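Domingo, 21 de abril de 2024

Ayer fui a la jornada de puertas abiertas de Irnine. Lo escribo hoy porque anoche llegué con los pies deshechos y una bolsa de tela que dice «El futuro se toca», y ninguna de las dos cosas invitaba a la literatura.

La idea fue de Liviu, que lleva años empeñado en que me reconcilie con la técnica. Liviu Rusu cree en los robots como otros creen en los baños de agua fría. Me recogió a las nueve, perdimos la salida de Plindmont y llegamos cuando ya habían servido el café. Quedaban cruasanes de los pequeños, de esos que se comen por educación.

Nos dieron una pegatina con el número 86 y nos metieron en un grupo. Primero tocó un vídeo con música de anuncio de seguros, luego un pasillo con carteles y por fin lo que Liviu quería ver, la mesa de los dos brazos. Un chico muy joven nos explicó, mirando al suelo, que la tarea consistía en coger tazas y ponerlas en posavasos. Una señora a mi lado dijo que eso en su casa no lo ha conseguido en treinta años de matrimonio. El chico apuntó algo en la libreta. Me gustaría saber qué.
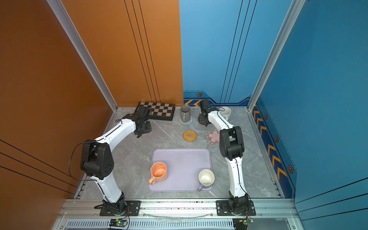
Yo esperaba, no sé, chispas. Una fábrica de coches, algo que diera un poco de miedo. Y me encontré mirando unas tazas con una concentración que no le he dedicado a ninguna película este año. El color ayuda: pared naranja a un lado, azul al otro, con flechas amarillas en la franja, como si fuera el decorado de un concurso de la tele de mi infancia. Al fondo, un tablero de ajedrez. Pregunté si también jugaban. El chico dijo que no, que el tablero era «para variar el entorno». Me pareció una razón excelente para tener un ajedrez, mejor que la mía, que es que me lo regaló mi cuñado.

Liviu preguntó por los grados de libertad y yo fui a ver si quedaban cruasanes. No quedaban. A la vuelta seguían con los grados de libertad, así que me apoyé en la barandilla y me puse a pensar en lo que hago yo con una taza. La cojo sin mirar, la dejo encima de una factura, se queda el cerco. Tengo el recibo de la comunidad con un aro marrón perfecto. Por lo visto llevo toda la vida resolviendo un problema dificilísimo y resolviéndolo mal.

Luego vino la charla de una ingeniera de Nedelcu, la mejor del día con diferencia. Contó que había repetido un mismo ejercicio 1426 veces antes de darlo por bueno y que al final soñaba con asas. Lo dijo sin reírse. Le aplaudimos mucho, creo que por solidaridad. 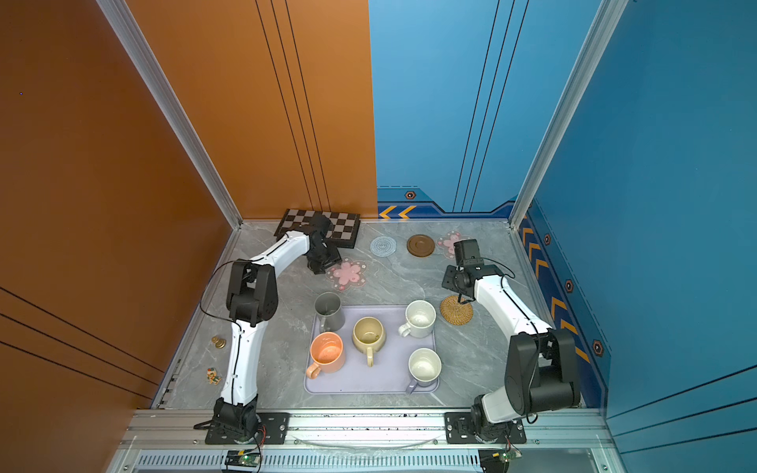

De todos los objetos, mi preferido fue el montoncito de monedas doradas, con la figurita de colores al lado. Me pasé un rato largo imaginando que era el sueldo. Se lo comenté a Liviu y me mandó callar, porque estaba grabando el sonido con el móvil para oírlo luego en casa, con auriculares. Cada uno se divierte como puede. También tomé nota mental de los posavasos en forma de flor, rosas los dos, que a mi hermana le encantarían, y del de ratán, idéntico a los que tiré en la mudanza.

En la tienda (había tienda) compré un imán para la nevera. Liviu se apuntó a otra visita, en Feltdale, y me apuntó a mí también sin consultar. Dice que allí doblan toallas.

Hoy he fregado las tazas del desayuno despacio, fijándome en el asa. He roto una.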